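Fasbridge secondary glazing kit review: a quieter window without a fitter

By Keir Baxter 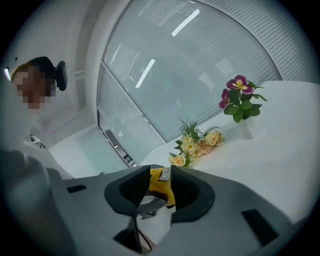

Headset on and hooded top at the window side of the room.

The Fasbridge kit is a sheet of clear acrylic that sticks to the inside of a window frame with magnetic tape. It is sold as a way to cut draughts and traffic noise without replacing the window. I bought one in September for the back bedroom, where I work, and it has been up through a full winter. I paid £110 for the large size, including delivery.

The window it went on is an old wooden sash facing the Otbridge road. It is single glazed, painted a great many times, and it rattles when a bus goes past. The house is rented. My landlord, Rosine Guillot, was happy for me to try anything that came off again, but didn't want the sashes taken out. Proper secondary glazing in a metal track would have meant drilling, and the quotes I got were well out of reach for a room I don't own.

What you get

The box is flat and large, and awkward to carry upstairs alone. Inside are the acrylic sheet, two rolls of magnetic tape, two rolls of steel tape, a bag of alcohol wipes, a small plastic scoring knife and a folded instruction sheet. The acrylic is 3 mm thick and has protective film on both sides. There is a thinner version for less money. I haven't used it, but I have handled it in the shop and it bends a lot more.

You also need a tape measure, a long straight edge, a pencil and something firm to cut on. A spirit level helps. None of these is included, and the instructions only mention the straight edge halfway down the second side, by which point you may already have the film off.

Measuring and cutting

Measuring took longer than cutting. Old window frames are rarely square, and mine is wider at the top than at the bottom. The instructions tell you to measure the width and height once each and take off a small amount. Don't do that. Measure the width at the top, middle and bottom, do the same for the height on both sides, and check the diagonals. If the frame is badly out, make a template from lining paper and draw round it.

Fasbridge will cut the sheet to size for an extra charge. If your window is a plain rectangle I would pay it. Mine wasn't, so I ordered the standard sheet and cut it on the landing floor.

Acrylic this thick is scored and snapped. You run the knife along the straight edge again and again until the groove is deep, then put the line over the edge of a table and press down. The knife in the box is poor. It wandered on the first few passes and left a scratch which is now hidden behind the tape. I changed to a Delorme scoring knife from the hardware shop and the rest went well. The long edge snapped cleanly. The short one left a slight lip, and I took that off with medium sandpaper wrapped round a block.

Leave the film on while you cut, and peel back only the edges for the tape.

Fitting

The steel tape goes on the window frame and the magnetic tape goes on the acrylic. Both are self-adhesive. The frame has to be clean and dry, and it has to be sound paint. If the paint is flaking, the tape will pull it off, and the panel will come down with it. I washed the frame with sugar soap, left it overnight and went over it with the wipes in the morning.

The instructions suggest putting the steel tape on the frame first and the magnetic tape on the acrylic afterwards, measuring each separately. I found it hard to get the two to line up that way. On advice from Timothée Ferrand, who fits windows for a living, I put both tapes together on the acrylic, peeled the backing off the steel side, and offered the whole panel up to the frame. It sticks where it touches and everything matches. You only get one go at it, and you need a second person to hold the other side. Start at the bottom.

The white tape is a cold, bright white. My frame is closer to cream and you can see the difference from the doorway. There is a brown tape too, for varnished frames. It can be painted over, according to the sheet, but I haven't done it because the paint would crack each time the panel came off.

From opening the box to the last corner, the job took an afternoon. Anyone used to this sort of work would be faster.

Draughts

This is where the kit does best. The room used to have a steady draught at desk height that moved the curtain, and that has stopped. I no longer keep a rolled towel along the sill. On one cold morning before the heating came on, the room thermometer read 11 degrees, where the unglazed front bedroom was noticeably colder to walk into. I didn't measure the front room, so take that for what it is worth. The heating bill covers the whole house and I can't pick one window out of it.

The rattle has gone quiet too, though the sash still moves. I put foam strip down both sides at the same time, so the kit can't have all the credit.

Noise

I had higher hopes here than the kit met. With a phone app on the desk and ordinary evening traffic outside, I got 51 decibels after fitting. Phone apps are not accurate and I forgot to take a reading beforehand, so the figure is of limited use. By ear, the hiss of tyres on a wet road is much reduced. Voices on the pavement are muffled enough that you can't follow them. Buses and lorries are nearly as loud as they were. Low sounds come through the glass, the acrylic and the wall, and a thin panel close to the window does little to stop them.

The gap matters. Timothée's view is that you want as much space between the two panes as the reveal allows, and a panel stuck to the frame sits much too near the glass for heavy traffic noise. The Nasska kit, which is the main rival, has a deeper batten frame for this purpose. It costs more and has to be screwed in. Nandini Devadiga has it on a front window further down the same road, and her room is quieter than mine. She also has screw holes to fill if she moves.

If you take calls in the room, you will still want a headset. People on the other end used to ask what the noise was and they don't now, unless a lorry stops outside.

Condensation

I was worried about water collecting between the panes. There was some mist on the old glass on the coldest mornings, and it cleared by noon. If the panel is fitted on a damp day you will trap that air, so choose a dry one. Before this, water ran down on to the sill most mornings and I wiped it up with a cloth. I haven't had to do that since the autumn.

There is a small bag of drying crystals you can buy separately to sit between the panes. I tried one and couldn't tell any difference.

Living with it

To open the window you have to take the panel off. The magnets are strong, and the sheet weighs more than you expect when the last edge lets go. Fasbridge sells stick-on handles, which ought to be in the box. I made do with a loop of ribbon under the tape at one top corner, and it works well enough. In summer the panel lives behind the wardrobe with an old sheet round it.

A bedroom window that serves as a way out in a fire needs more thought. The panel comes off quickly when you know how, but a child or a guest might not know. I wouldn't put one there.

Acrylic scratches easily. Use a soft cloth and soapy water and keep glass spray and kitchen roll away from it. Mine has a faint mark at the height of the chair back. It also picks up dust from static in dry weather, mostly along the lower edge.

One length of the magnetic tape began to lift at the bottom corner in January. I emailed customer service and had a reply the same afternoon from Agathe Lacroix, who sent a replacement roll without charge and told me to warm the frame with a hairdryer before pressing it down. It has held since.

Good points

Stops draughts very well
Needs no drilling and comes off for the summer
Much less condensation on the old glass
Helpful customer service

Bad points

Little effect on buses and lorries
The scoring knife isn't up to the job
Handles are extra
White tape doesn't match older paintwork

Should you buy it?

For a cold rented room with an old window, yes, provided the paint is sound and you don't need to open the window every day. Pay for cutting if your frame is square. If traffic noise is your main complaint and you are allowed to use screws, look at the Nasska first. I plan to buy a second Fasbridge kit for the front bedroom before next winter, this time with the handles.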